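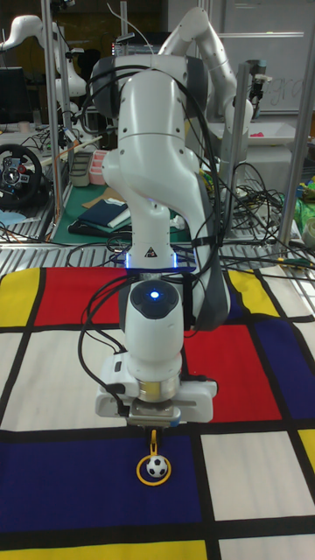 Color-block table cover

A color-block table cover is a cloth or mat printed with a grid of thick black lines that divides the surface into rectangles of red, yellow, blue and white or off-white. The pattern follows the style of abstract painting associated with Piet Mondrian and is sold for dining tables, desks and play surfaces. In the trade it is usually listed under "geometric" or "primary grid."

Pattern

The rectangles differ in size and are set at right angles to the table edge. White or cream cells separate most of the colored ones. Dark blue is commonly given the largest single field, with red next, and yellow is often used for narrow strips near the border. Black lines run between all cells, so that no two colors touch directly.

Ground color varies by maker. Covers from Prirar have a bright white ground, while the Arell range uses cream, which hides yellowing from age. Pattern repeats are long; one repeat may cover a whole small table, and a cover cut from a roll seldom has the same cells at both ends.

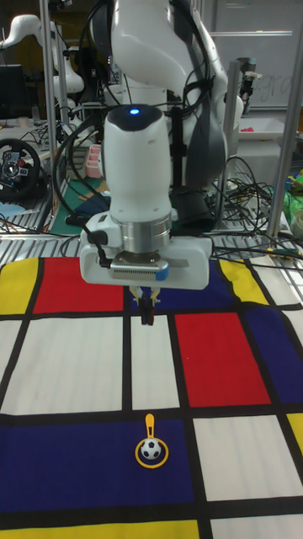

Soccer ball toy with yellow ring and handle on the dark blue field of a printed cover.

Small objects on the cover

Visibility of small items depends on the cell beneath them. A yellow object stands out strongly on dark blue and weakly on yellow or cream. Black-and-white objects, such as miniature soccer balls, keep their outline on any of the three colors but can be lost where they cross a black line.

The soccer ball ring toy is a typical small item of this kind. It has a black-and-white ball held inside a round yellow rim, with a yellow loop or handle at one side. Similar pieces are sold as keychains, party favors and rattles. The Plemanov catalog lists them with bag charms.
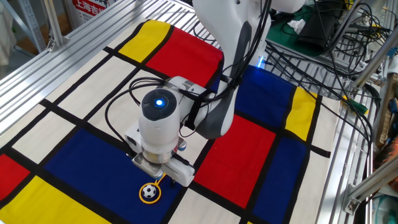

Placement also affects how easily a toy is picked up. A flat cover lets the rim lie level, and a fold under the handle tips it. On smooth fabric a light toy slides when pushed from one side – a thin felt underlay reduces this.

Materials and sizes

Covers are made in cotton, polyester, canvas and coated fabric. Coated types wipe clean but hold fold marks longer. Cotton types drape better over corners and shrink slightly in the first wash. Ó Briain supplies the pattern in 3 widths, the narrowest intended for desks.

Care

Printed cotton covers are washed cool, inside out, and dried flat. Red cells are the first to bleed if the water is too hot. Ironing is done on the reverse side. Coated covers are wiped with a damp cloth and stored rolled.
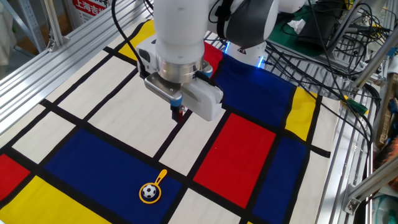
Fading is uneven in covers kept near a window. Yellow loses strength first, and dark blue tends to turn gray along creases. Rotating the cover end for end every June spreads the wear. Textile writer Colette Mallet recommends replacing a cover once the black lines begin to crack, as the cracks spread into the neighboring cells.

See also: Oilcloth; Place mat; Table runner

Contact us | Text may be reused with credit | Page last edited 30th March | Back to top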